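Repainting the back room, part two

21st December

I finished the second coat on the long wall last night, so this is the follow-up I said I'd write back in May when I bought the paint. Yes, it sat in the hallway all that time.

The color is called Ditlow. It comes from Bednarek, the small paint store near the bus depot, and they mix it there while you wait. Two cans and a primer cost me 207, with 9 off for bringing back my old empties. The chain store quoted 394 for the same amount of a brand I'd never used, so that was an easy decision.

I had planned on white. Every room I've lived in has been white, and I was ready to do it again until Cyprian talked me out of it. His point was that the room faces north and white goes blue in there by three in the afternoon. I bought a tester of white anyway, put a square of it next to the window, and he was right. It looked like the inside of a refrigerator. I put the beige testers next to it and left them up for a week.

I ended up going a shade warmer than I thought I would. Beige has a bad name and I understand why. If it leans pink it looks like a bandage, and if it leans green it looks dirty. The ones that worked for me all had some yellow in them. I also learned to look at the tester at night with the lamp on, which is when I use the room most.

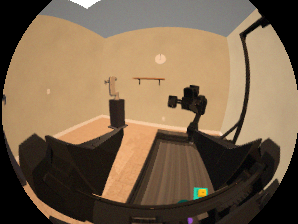

Beige walls, gray ceiling, a shelf and a clock.

The ceiling took longer to settle. Igor said to leave it white and not think about it. I went back and forth and then tried a flat gray, two small patches over the door. Gray overhead makes the walls look warmer than they do next to white, and it hides the old water mark a lot better. It does make the room feel a bit lower. I can live with that, as I mostly sit down in there.

A few notes on the actual work, for anyone doing the same.

Fill the holes before you wash the walls, and let the filler dry overnight. I used Plisis, which sands down well but shrinks, so the deeper holes needed a second go. There were more holes than I expected. The previous owner must have moved the same picture every year.

Take the switch plates off. I painted around the first one to save time and had to redo the edge twice. With the plate off it takes a minute.

The line between ceiling and wall is where I lost most of a day. I tried tape first and it bled. Then I tried a short angled brush with no tape, with the brush only half loaded, and that came out straighter. Paint the ceiling first and let it come down onto the wall a little, then cut the wall color up to it.

The roller sleeve matters more than I thought. The cheap one left fuzz in the first coat and I spent an evening picking it out with tweezers.

I still have the baseboards and the inside of the door to do. The gloss I bought is called Risico, and the smell is strong enough that I'm waiting until I can keep the window open for a full day. There's half a can of Ditlow left over, and I'm thinking about using it in the hallway.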